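4.2 Lining the Walls of the Enclosure

These steps apply to the Plelasix enclosure with patterned wall covering and marbled floor panel.
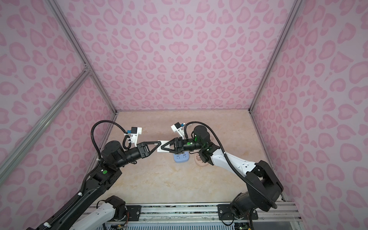
4.3 Fitting the Covering

1. Wipe each wall and the aluminum rails with a dry cloth.
2. Cut one piece for the back wall and one for each side wall. Allow 135 mm extra on every side.
3. Fit the back wall first, working from the top edge down to the floor panel.
4. Fit the side walls with the pattern running the same way -- check this at both back corners.

CAUTION: Do not trim the covering against the floor panel. The blade will mark its surface.

NOTE: Replacement covering is ordered from Skorkov as part 783.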